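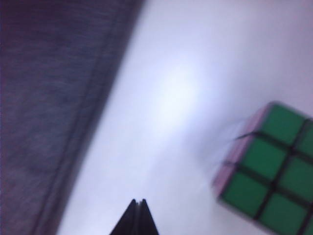 インモント研究所 操作学習グループです。2019年4月4日(木)現在の、把持動作データ収集の進捗を連続投稿にてご報告いたします。(1/9)

今期の収集対象は、机上に置かれた小型物体への接近、把持、持ち上げ、および指定位置への移動です。ルービックキューブのほか、布製品、紙箱、樹脂製の容器を対象物に含めております。操作は訓練を受けた操作者が遠隔で行い、手首カメラの映像、関節角度、グリッパーの開閉量を同時に記録しております。(2/9)

今週までに記録した試行は216件です。このうち148件について確認作業が完了し、学習用データとして登録いたしました。残る試行は確認待ちであり、登録の可否は来週の定例会にて決定いたします。(3/9)

手首カメラの映像には、アームの移動に伴う強いぶれが含まれることがあります。当グループでは、ぶれのみを理由とする除外は行っておりません。運用時のカメラにも同様の映像が入力されるため、学習データの側でもその分布を保持する方針です。除外の対象となるのは、記録の欠落、時刻同期のずれ、および操作者が中断を申告した試行に限られます。(4/9)

色調についても同じ扱いといたします。自動ホワイトバランスの影響により、白い作業面が青や薄紫に寄って記録される場合がありますが、原データへの補正は加えません。補正が必要な利用者には、読み込み時に適用できる変換処理を別途提供いたします。キューブのように面の色が識別の手がかりとなる対象では、補正の有無により結果が異なる可能性があります。評価の際は設定を必ず明記してください。(5/9)

注釈の付与基準を一部改訂いたしました。従来は「接近」と「把持」の境界を操作者の申告により定めておりましたが、今後はグリッパーの閉動作が始まった時刻を境界といたします。対象物が画角の端で途切れている場合も、種別の判定が可能であれば物体ラベルを付与します。判定が困難な場合は「不明」とし、前後の映像からの推定は行いません。改訂前に登録した試行につきましても、順次付け直しを進めております。(6/9)

対象物の初期配置は、試行ごとに乱数表に従って変更しております。操作者が扱いやすい位置や向きに偏ることを避けるための措置です。先月の予備収集では、キューブの面が作業台の縁と平行になる配置が多く、傾いた配置での把持成功率が低い結果となりました。今期は回転角の指定を必須項目に加えております。なお、作業台の周囲にある布地や備品の位置は固定しておりません。(7/9)

本収集はヴィラヌエバ校およびドレンドリー工房との共同事業であり、収集手順書の監修はテレサ・バロスが担当しております。手順書の第6版は、共同事業の参加機関に本日付で配布いたしました。旧版に基づく記録用紙は使用を終了してください。提出済みの用紙を差し替える必要はありません。(8/9)

4月中は、対象物1種類につき100件の登録を目標に収集を継続いたします。データ形式に関するお問い合わせは、参加機関の連絡担当者を通じてお寄せください。形式の仕様書は共有領域「Inlow」に掲載しております。次回の報告は、確認待ち試行の登録が完了した後に行います。(9/9)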